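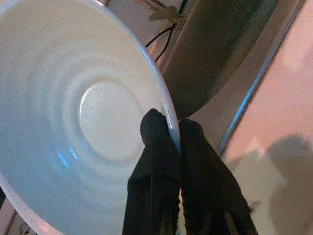 Wrist cam, speckled bowl, rim pinch with the black fingers.

June, bench notes, Leva trial unit

Started at 8:40, coffee in hand, and went straight to the big bowl. I've been putting it off all week because it's the one I expected to hate. It's heavy, it's glazed, and the ridges inside throw bands of light and shadow all over the place, so I figured the Leva's vision would lose its mind trying to decide which ring was the rim. Nope! It went for the real rim on the first try, one finger inside and one outside.

So, for whoever reads this before the order goes in: we're looking at the Leva gripper kit, the full one with the wrist camera and the soft finger covers. The quote from Pfeiffer is 1,127 for the kit and 182 for a spare set of covers. I asked if they'd throw in the first spare set and got a very polite maybe. Mareike thinks I should ask again once we send them our numbers (she's probably right, she usually gets stuff out of them that I can't).

Bowl runs: I set it up for 100 picks at the default grip force and let it go while I cleaned up the config files. 15 misses. Most of those were the same thing, the inner finger coming down too deep and riding on the first ridge, so the pinch closes crooked and the arm backs off. No drops, which I'm happy about, because there's only one of these bowls and it came from the Linstead kitchen and I promised to bring it back in one piece.

Tried raising the approach height a little and did a short batch after that. Felt better, but I didn't log it properly so don't quote me. Redo with logging on.

Stuff I like so far:
The covers grip glaze way better than the bare fingers on our old Menari. With the Menari I'd have had tape on everything by now.
Camera placement is good. You get both fingertips and the rim in one view right at the pinch, and you can tell which finger is sitting where without leaning over the bench.
Setup took one morning, and that includes me plugging the power lead into the wrong port — my fault, the labels are fine.

Stuff I don't like:
Color is kind of washed out and there's grain. It didn't seem to bother the detection, but the pale bowl against a pale counter is pretty low contrast at the bottom left and I want to see what happens with a plain white plate.
Blue highlights on shiny edges. The rim has one and the straight metal edge next to it has a much stronger one. I can imagine the edge finder grabbing the wrong line someday. Ask Pfeiffer if exposure can be locked from the script or only from their app.
The manual jumps from section 4 to section 6. Is there a 5? Emailed them.

Cover wear: can't say much yet. The right one has faint creases, and I have no before picture to compare with, dumb. Mareike, can you shoot both fingers from the side before you start your batch?

Next: white plate, then the small cups, then the bowl again at lower force. If the misses come down with the new approach height I'd say buy it, with one spare set. If they don't, I want another two weeks with the trial unit before

Back at 2:15. Pfeiffer called, exposure lock is in the script after all, it's just listed under "light" and I was searching for "exposure." Adding it to the startup file now.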